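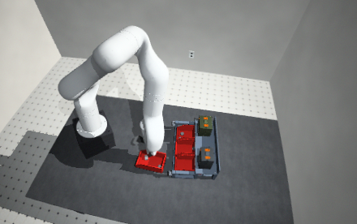

The group behind Skolladel works in two rooms on the upper floor of an old telephone exchange. Their question is an easy one to say: if a robot arm learns to put small parts into trays only in simulation, how much does it matter that the simulated room looks a little different each time?

"We believed the answer before we had it," the lead researcher told me when we met in November. "Everybody varies the light and the colours. It is a habit. We wanted to know which of these changes is really doing the work."

They recorded 2,377 simulated trials of the same task, in which the arm has to move light grey parts between red bins, beside a rack with more bins and two boxes. After the cleaning of the data, 1,733 trials remained. The others were removed for dull reasons, for instance a part that fell through the floor of a bin — a known weakness of the physics engine, which they call Zoubi.

"It is not pleasant to throw away so much," she said. "But a part which falls through plastic teaches the arm something false about plastic."

The trials were then divided by what had been changed: the light, the surfaces, the position of the bins, or the point from which the arm is watched. For every group they trained a separate policy and gave it the same test of 1,000 new starts. 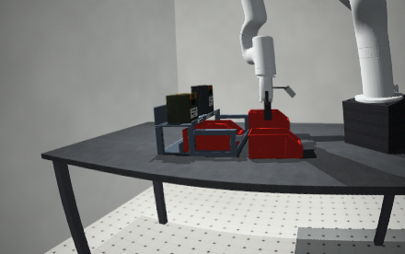
The viewpoint was the part where she expected the least. In an earlier project, Gradis, the camera had always stayed in one place, and the results had been good enough for a paper. When they repeated that set-up and moved the camera only a little at the test, the arm began to close its fingers beside the parts.

"It had learned the picture and had not learned the bin," she said. "With changing viewpoints it was slower in training, that is true. We needed around 17 hours more on our machine. But afterwards it did not fall apart when we moved something."

Changing the light helped less than they had hoped. Long shadows disturbed the policy at first, and then after enough trials it seemed to ignore them. Changing the colour of the floor and walls made almost no difference, and her colleague, who had spent most of the spring preparing these surfaces, took the news with good humour.

"I have now a very large collection of floors," he said. "If somebody needs a floor, they may write to me."
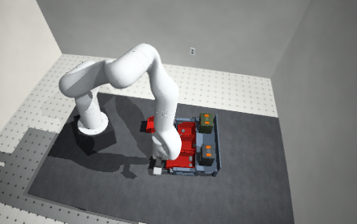 What happens when the arm drops a part outside the bins? The trial continues until its time limit and is kept in the data, and the arm is free to try to pick the part up again. The group discussed this rule for some weeks. In the first version, called Fistach, such trials were stopped at once, and the trained policy never learned to recover from a drop. It stayed above the bin with open fingers and waited.

"I prefer a robot that makes a mistake and goes back," she said. "In the table of results it can look worse, because it takes more time. For a person who must stand next to it all day, I think it is better."

She is careful about the limits of the work. Everything so far was done in simulation, and the step to a real arm is planned for next year. The real bins will bend a little when they are pressed, and the simulated ones do not. The friction values are taken from a data sheet, and she does not trust them fully.

The trial data will be published together with the removed trials, each with a short note saying why it was taken out. Her colleague would like to add the floors as well, but they have not yet agreed on this.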